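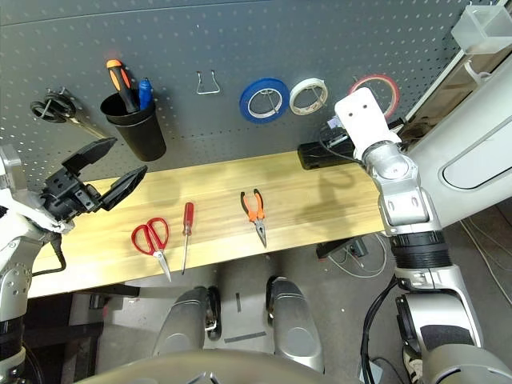 A two-armed robot put together in a shared workshop has started learning to tidy a workbench, its builders told members at an open evening in October.

The machine, named Torum, has been built over 12 months by Wiremu Pearce and Kyung-hwa Song at the Rezende workshop, where members rent bench space and share tools. It is being taught to pick up hand tools and hang them on a pegboard.

Pearce said the pair chose the job for its difficulty. Scissors and pliers change shape when they are lifted, and a hook leaves little room for error.

"A block goes in a box any way you drop it," he said. "With a tape roll you have to find the hole in the middle, and you have to find the peg too."

The robot learns from recordings made while a person guides its arms through the task. The team has made 803 recordings so far. Song threw out the ones with dropped tools or long pauses, leaving 679 that were good enough to use.

Song, who wrote most of the control software, said screwdrivers have gone best. Scissors remain the weak point — the arm often takes hold of one handle and lets the other swing.

Daiane Brandão, who runs the workshop, said the builders were given the bench on the condition that other members could still use it in the mornings. Recording sessions begin at 4 p.m. and the arms are powered off at the wall when they end.

Much of the evening's discussion was about the grippers. Hüsnü Soylu, a retired machinist who has a bench in the same room, suggested longer fingertips with a shallow groove for round handles. He has offered to cut a test set on the workshop mill.

Pearce said a second version of the wrist wiring is also planned, as the present cables limit how far the arms can turn.

The drawings and parts list, which runs to 81 items, will be shared with the Estirov makers' group, where Wellington Peixoto hopes to build a second robot from the same plans. He expects to start on the arms first and leave the body until spring.

The workshop's next open evening will include a short session on guiding the arms by hand. Places can be booked at the front desk.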